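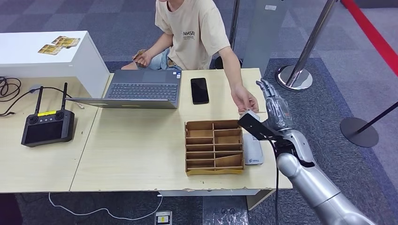

Re: [cell-upkeep] Hand drifting after a few hours of card sorting

Hello all, and a special hello to whoever asked this on Thursday, as I have been meaning to write our routine down for ages and your message gave me the push!

> We have the Zalport arm with a five-cell card job and the fingers
> start closing a touch early by mid afternoon. We re-zero the whole
> arm each time and lose most of an hour. Is there a quicker way?
> Also, do you train the pinch by hand or from the laptop?

There is, and I'm sorry you have been losing all that time. We run a very similar cell at the Flornier workshop (cardboard box with two columns of five compartments, laptop behind it, light tables pushed together) and I would leave the arm alone to begin with. In our experience the drift is nearly always in the fingers. Park the hand with the fingers pointing up, open it fully, let it sit for 11 minutes with the drives off, then zero the fingers only. Nodow keeps that under its own menu, a bit hidden, two screens down from where you would look for it.

After that, check the bracket on the wrist. Ours works a little loose and the clamp wants a nip with the small key. While you are there, look at the cable hanging from the wrist and make sure it has enough slack for the full turn. Ours used to snag on the table edge and I blamed the software for weeks, poor thing.

As for the pinch, we do it by hand. One of us sits on the floor across the table, holds a card out near the fingers, and we adjust the approach until the grip comes in square. It's slow going the first time (allow a whole morning, and bring a cushion) but I've never got it as good from the laptop. We give it 200 picks afterwards before calling it done. The log on ours stands at 2850 since the last full re-zero.

One thing I can't answer is fault 1854, which we still get now and then at start-up. A restart clears it. If anybody has the cause, I'd be very glad to hear.

All the best,
Urbonaitė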